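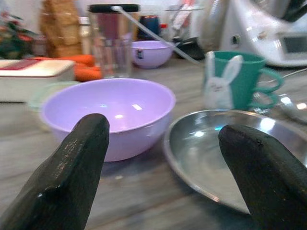
Wrist camera view, worktop test: lavender bowl and steel plate between the fingers.

Zedier two-finger gripper with wrist camera: a buyer's review

By Lauri Saarela

We use cookies to measure traffic and remember your settings. Accept all | Manage choices

The Zedier is a parallel gripper with a small camera fixed at the wrist, sold as a bolt-on for light robot arms. I bought two of them in April for our bench at Belham, where we work on clearing and sorting household tableware. This review is written for anyone drawing up a budget for similar work. It covers what you get, what you will need to buy in addition, and where the money tends to go once the quote has been signed.

What is in the box

Each unit comes with the gripper body, a pair of fingers, the camera on its bracket, one cable and a printed mounting drawing. The drawing is accurate. The screws supplied fit only one pattern of tool flange, and ours was the other one, so an adaptor plate had to be ordered from Pesonen. Check this before you place the order. The adaptor is a simple part, but it had its own delivery charge and its own lead time, and the arm stood idle until it arrived.

The cable is long enough for an arm mounted beside a worktop. It is too short for one hung from a gantry, and the extension is a separate item on the price list.

The fingers

The fingers are dark, matt and blunt, with rounded tips that taper and lean slightly inward. Ours have small scuffs on the faces. I regard the finger as a consumable and have budgeted for it as one.

A pair of replacement fingers costs 243 euros. That figure is missing from the headline quote and you should add it yourself. I hold 2 pairs on the shelf, one for each gripper. Changing a pair needs a hex key and 20 minutes, most of which goes on checking the closing position afterwards.

The blunt shape suits rims. A deep plastic bowl with a rounded rim gives one finger somewhere to go inside and the other somewhere to go outside, and the approach can be fairly careless. A shallow metal plate is another matter. The rim is low, the angle has to be right, and the thickness of the fingertip starts to count. Buyers whose work is mostly plates should ask for the thinner finger and expect to replace it more often.

Handles vary too much for a general verdict. The teal cup on our worktop has a wavy, looped one and a white bunny on the front with its ears standing above the rim. A grasp planned for a plain cylinder has to be thought about again for a cup like that. If you are buying test objects, include a few awkward ones. They are cheap, and they will find the faults in your planning sooner than a matching set of beakers would.

The camera

The camera sees both fingers at all times, one rising from each lower corner of the picture. I count this in its favour. The position of the fingertips relative to a rim can be read directly, without relying on the calibration between arm and camera. The cost is that the fingers hide part of whatever is between them. In the view at the top of the page the left one covers part of the bowl's front rim and the right one covers part of the plate.

Objects at working distance are clear enough for our purposes. The far end of the worktop is blurred. The white appliance in the upper right can be made out by its body and dark panel, but the smaller things near it are largely guesswork. Anyone who needs to plan across a whole counter should budget for a second, fixed camera. We use one from Plamis on a wall bracket, and it accounted for more of the installation time than either gripper.

Polished steel is the hardest material we put in front of it. The plate throws back bright spots and bluish tints from its surroundings. Clear containers are also difficult, as the shapes of whatever stands behind them show through the walls. Diffuse lighting belongs in the first budget. We left it out of ours and had to ask for the money later.

Planning the spend

I would set the budget out in this order: gripper, flange adaptor, spare fingers, fixed camera, lighting, test objects, and installation hours. The gripper will look like the main item. In our case the lines below it came close to matching it.

Ask the supplier to quote for fingers by the pair and to state how long that price will be held. Ask also whether the camera can be replaced separately from its bracket. On the Zedier it can, though the price list does not make this clear and I had to write in to find out.

Verdict

The Zedier is solid, plainly documented and easy to service. The fingers are well shaped for bowls and merely adequate for plates. The wrist camera is good close up and should not be relied on for the far side of the worktop. The main fault is the price list, which leaves too much for the buyer to discover – adaptor, extension and fingers all ought to appear on the standard quote.

I would buy it again for mixed tableware, with the thinner fingers on one of the two units.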